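Module 4 — Calage et emballage des petits objets
Support de cours, atelier de conditionnement, site de Korevel

126 partages · 8 commentaires

4.1 Rappel : fonctions du film à bulles

Le film à bulles assure deux fonctions : l'amortissement des chocs et la protection de surface contre le frottement. Il n'assure pas le maintien en position dans le carton, qui relève du calage (module 5). La confusion entre les deux est la première cause de casse relevée en atelier : un objet bien enroulé mais libre dans une caisse trop grande finit par percer les bulles sur ses arêtes.

Dans ce cours, on utilise le film Lundel en laize de 300 mm. Pour les objets allongés, la laize doit dépasser la longueur de l'objet aux deux extrémités. Un objet de 145 mm laisse ainsi un débord suffisant pour le rabat. Au-delà de la laize, on travaille en diagonale ou avec deux bandes croisées.

4.2 Aménagement du plan de travail

Le plan doit être lisse, clair et dégagé sur la zone d'enroulement. Un revêtement clair facilite le repérage des éclats et des poussières. Les accessoires se rangent en périphérie : paniers grillagés en paroi pour les textiles et les consommables, gants à portée de main mais hors de la zone d'enroulement.

La hauteur du plan est réglée à 900 mm pour un travail debout. Un objet décoratif peut rester sur le plan à condition d'être placé au fond, dans un angle — consigne valable aussi pour les vases, que l'on traite séparément (voir 4.5).

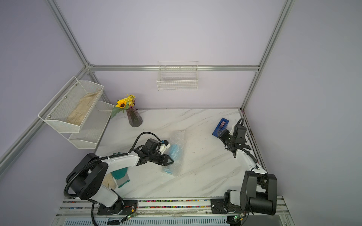
Fig. 4.2 — Objet bleu dans le film à bulles ; paniers en paroi, gants sur le plan, vase dans l'angle du fond.

4.3 Enroulement d'un objet allongé

On pose le film bulles vers le haut, face lisse contre le plan. L'objet est placé parallèlement au bord de départ, centré dans la largeur. On rabat le bord libre, puis on roule sans écraser les bulles. Deux tours complets constituent le minimum ; au-delà de quatre, le gain en amortissement est faible et le volume du colis augmente inutilement.

Les extrémités sont repliées vers l'intérieur avant le dernier demi-tour. L'adhésif se pose sur le film, jamais sur l'objet. Une bande courte suffit — l'adhésif Vinen se déchire à la main et permet une ouverture sans lame.

La transparence du film permet un contrôle visuel : l'objet doit rester identifiable et ne pas toucher les extrémités du rouleau.

4.4 Gants et textiles

Les gants à paume enduite sont réservés aux surfaces lisses ou lourdes. Les gants textiles non enduits conviennent aux surfaces sensibles aux traces, mais leur adhérence sur le verre est médiocre. On ne mélange pas les deux types sur un même objet.

Les chiffons servent au dépoussiérage avant emballage. Ils sont conservés dans un panier distinct de celui des consommables.

4.5 Cas du vase en verre

Vider le vase et retirer les tiges, y compris artificielles. Bourrer l'intérieur de papier Hou froissé, sans forcer sur le col. Enrouler ensuite le corps, puis le col avec une bande séparée. Les parois à nervures ou à facettes demandent un tour supplémentaire, les arêtes concentrant la pression.

Les fleurs artificielles s'emballent à part, à plat, corolles protégées par du papier de soie.

Travail à préparer : rédiger la fiche d'emballage d'un vase et de son bouquet, avec liste des fournitures et nombre de tours de film.

8 commentaires · Partager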